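The teal cloth gallery — making up the back room

Home Gallery The house Sewing bits Get in touch

Posted in August, 12 comments

Well, I promised I'd put these up and it has only taken me most of the summer! If you've been following along you'll know that the back room at Ollow has been painted, unpainted (long story, wrong white) and painted again, and that I've been hunting for a proper strong colour to put in it ever since. I went round and round between mustard and a sort of brick pink. Then I saw a bolt of teal in the remnant shop in Estlow, took one look and that was the mustard done for.

I haven't got much to say about the shop except that you should go, and go early, before the parking fills up. The teal was at the very back under a heap of curtain lining. I bought the lot, which came to 9 metres, and carried it back to the car like a rolled-up carpet. Too much? Yes, probably. I've already got plans for the leftovers and I'll come to those.

A word on colour before you scroll. Teal is a devil on a screen. On my laptop it comes up greener than it does on my phone, and people in the same room can't agree on it either (my sister says turquoise, my neighbour says green and won't be moved). I go with teal-green and leave it there. If you're trying to match paint to it, please don't do it from a web page — get a scrap and hold it up against the wall in the morning and again after tea.

Spread out, with the spare still bunched at the far side
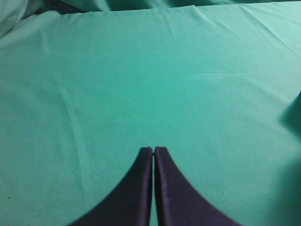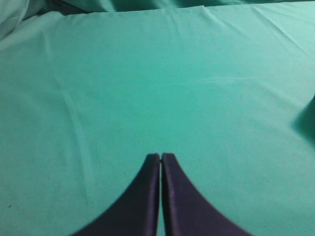
Soft, matt and teal all the way across, with a few gentle creases. The rumpled bit along the top is where I always end up with too much cloth!

How I get it flat

I get asked this a lot, and I'm a bit embarrassed by the answer, as there's no great trick to it. I start at the near edge and smooth away from me with the flat of both hands, pushing the slack towards the far side as I go. Then I walk round and deal with the heap over there. If you try to do both ends at once you just chase the same ripple back and forth until you want to cry.

Small creases I leave alone. I used to iron everything to within an inch of its life, and then somebody would put a cup down or the cat would arrive, and there went my evening. A plain cloth with a crease or two looks perfectly friendly to me. If you do want it really smooth, iron it slightly damp and put it straight on, while it's still warm. Don't fold it first and put it in the cupboard "for a minute" (I have done this more than once).

Washing

Strong colours want a wash by themselves the first time, and I'd give them a second one too. I do mine cool, inside out if it's a cover, and I dry it on the line in the shade. The old Tabrizi curtains went pale down one side from hanging in full sun and I still feel bad about those, they were lovely things.

The leftovers

Right, the leftovers! I've put 2 cushion covers on the list, and after that I'd like to have a go at a drawstring bag for the pegs. There may be enough for a narrow runner as well, but I'll believe that when I've measured it. I cut the hem allowance far too generously at the beginning, so I've got a lot of long thin strips that are no good for anything except tying up beans.

If you have a use for long thin strips, do tell me in the comments. Somebody last time suggested a plaited rug and I've been thinking about it on and off ever since, though I think I'd need a second colour to go with it. Mustard, maybe. Ha.

More galleries

The landing, before and after
Hooks, rails and other things I've put up wonky
Kitchen stools, re-covered
A wet afternoon at the Develdale fabric fair (128 photos, sorry, I got carried away)

Next up will be the window seat, once I've decided on the piping. I'm leaning towards plain white, but I'm still open to being talked out of it.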